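Unit 4: Flexible Covers and Containers in Packaging
Course notes, H. Dong

4.1 Rigid, semi-rigid and flexible

A container is called rigid if it keeps its form when empty. Glass jars and steel cans are rigid. A yogurt cup is semi-rigid: it stands up when empty but gives under the thumb. Flexible packaging takes its form from its contents, and a bag, sleeve or pouch has no fixed volume until it is filled.

Volume for flexible packs is therefore stated at a given fill weight. The Prarside tables used in the lab list each bag at 300 grams of dry fill. Do not compare these values with the brim volume of a jar.

4.2 Seams

Most failures begin at a seam. Two types are covered in this unit.

Lap seam: one edge lies over the other. Strong in shear, uses little material.
Fin seam: the inside faces meet and stand up from the body. Easy to make, but weak in peel.

Peel strength is measured on a strip cut across the seam. Report the peak load and the mean load separately. Marleny Nina's lab sheet has space for both – fill in both, even if the values match.

4.3 Openings

The opening is the least supported part of a flexible pack. Side seams hold the body in line, but the mouth has one free edge and will fold, gape or collapse depending on the stiffness of the material. 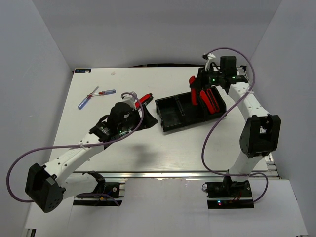
Fabric behaves differently from film at the mouth. Film tends to crease along a line and stay creased, while cloth bends in wide curves and moves again when the load changes. The black pouch held in the gripper is fabric, and its open end spreads out to the side, with a red handle poking out at the upper end. Any measurement of mouth width on a pouch like this must state how it was held. The Rodska method uses a flat clamp and a wait of 13 seconds before reading.

4.4 Reading and problems

Read Liao, chapter 2, before the lab. Problems 2 and 5 are due in April with the seam report. For problem 5, use the fin seam values from 4.2 and show units at every step.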